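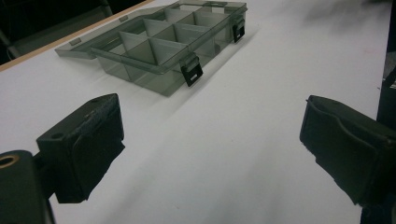 Les boîtes à compartiments rendent service dans presque toutes les pièces, à condition de les préparer un peu avant d'y mettre quoi que ce soit. Je commence toujours boîte vide, couvercle rabattu en arrière et les deux fermoirs noirs ouverts, posée sur une table claire. Avec un plastique fumé transparent comme celui-ci, le fond blanc de la table se voit à travers les cases, et on repère tout de suite la poussière ou la petite vis restée dans un coin. Sur un établi sombre, on ne voit rien.

Nettoyer avant de remplir

De l'eau tiède, une goutte de liquide vaisselle et un pinceau souple suffisent. Le pinceau va dans les angles, là où les cloisons se croisent, et c'est là que la crasse s'accumule. Pas d'alcool ni d'acétone sur le plastique transparent, qui blanchit ou se fendille. Pas de lave-vaisselle non plus, le couvercle peut se voiler et ne plus fermer d'équerre.

Rincez, retournez la boîte sur un torchon et laissez sécher une nuit. Des vis rangées dans une case humide rouillent en quelques semaines. Pour les traces de vieille étiquette, un peu d'huile de cuisine sur un coton, dix minutes d'attente, puis de nouveau le liquide vaisselle.

Choisir ce qui va dedans

Une boîte, un sujet. J'ai longtemps mélangé les piles, les punaises et les boutons, et je cherchais autant qu'avant. Aujourd'hui les boîtes de la maison sont réparties ainsi :

Couture : boutons, pressions, crochets, épingles de sûreté, canettes.
Atelier : vis à bois par longueur, chevilles, rondelles, crochets à visser.
Bureau : trombones, punaises, élastiques, clés USB.
Cuisine : douilles à pâtisserie, piques, attaches pour sachets.

Pour les vis, triez d'abord par longueur et seulement ensuite par diamètre. Au moment de bricoler, c'est la longueur que l'on cherche en premier. Mettez les plus lourdes dans les cases du milieu, la boîte reste plus facile à porter à plat.

Ne remplissez pas à ras bord. Je m'arrête aux deux tiers de la hauteur des cloisons. Au-delà, les petites pièces sautent d'une case à l'autre dès qu'on penche la boîte, et il faut tout recommencer.

Quand les pièces passent sous le couvercle

C'est le défaut le plus courant. Entre le haut des cloisons et le couvercle il reste souvent un jour, et les rondelles fines ou les aiguilles s'y glissent. Découpez une feuille de mousse fine aux dimensions intérieures et posez-la sur les cases avant de fermer. Une mousse d'emballage de deux ou trois millimètres fait l'affaire. Si la boîte ferme mal ensuite, la mousse est trop épaisse, il ne faut pas forcer.

Pour les aiguilles et les épingles, ajoutez un petit aimant plat au fond de la case. N'en mettez pas dans la boîte du bureau si vous y rangez des cartes à bande magnétique.

Les fermoirs

Ce sont les pièces qui cassent en premier. Ouvrez-les l'un après l'autre, avec le pouce, sans tirer sur le couvercle tant que le second est encore accroché. Pour fermer, appuyez sur le couvercle au-dessus du fermoir puis rabattez. Si l'un d'eux devient dur, passez un peu de savon sec sur l'endroit où il accroche. L'huile attire la poussière et finit par coller.

Un fermoir cassé ne condamne pas la boîte. Un élastique large fait très bien le travail, ou une bande auto-agrippante si la boîte voyage.

Étiqueter

Le plastique transparent laisse deviner le contenu, mais pas la différence entre une vis de 30 et une vis de 35. J'écris au feutre permanent sur du ruban de masquage, collé à l'intérieur du couvercle, dans le même ordre que les cases. Attention au sens : couvercle ouvert, la lecture est inversée par rapport au couvercle fermé. Choisissez une fois pour toutes et gardez le même sens sur toutes les boîtes.

Sur le petit côté, une seconde étiquette avec le sujet de la boîte - c'est celle qu'on lit quand elles sont empilées. Timo Brandes, mon voisin d'atelier, colle plutôt un échantillon de chaque vis sur un carton au dos de la boîte. La méthode est longue à préparer mais pratique quand plusieurs personnes se servent.

Où les ranger

À plat, jamais sur la tranche. Quatre boîtes empilées au maximum, sinon on prend toujours celle du dessus et on oublie les autres. Mon étagère fait 400 mm de profondeur et les boîtes y entrent avec de la place derrière, que j'utilise pour les sachets de réserve. Mesurez la vôtre couvercle ouvert si vous comptez vous servir sans sortir la boîte, car il faut presque le double de profondeur.

Évitez le rebord de fenêtre. Le soleil jaunit le plastique et les charnières deviennent cassantes. Évitez aussi le garage non chauffé en hiver pour les boîtes que l'on manipule souvent. Chez moi une charnière a lâché un mois de décembre, par grand froid, en ouvrant trop vite.

Entretenir sans y passer la journée

Gardez une case vide dans chaque boîte pour les pièces dont on ne sait que faire. Quand elle est pleine, on trie son contenu et on jette ce qui n'a pas servi. Je le fais deux fois par an, le temps d'un café.

Les vis tordues, les boutons fêlés et les piles usées ne retournent pas dans la boîte. Les piles vont dans un bocal à part, à déposer au point de collecte.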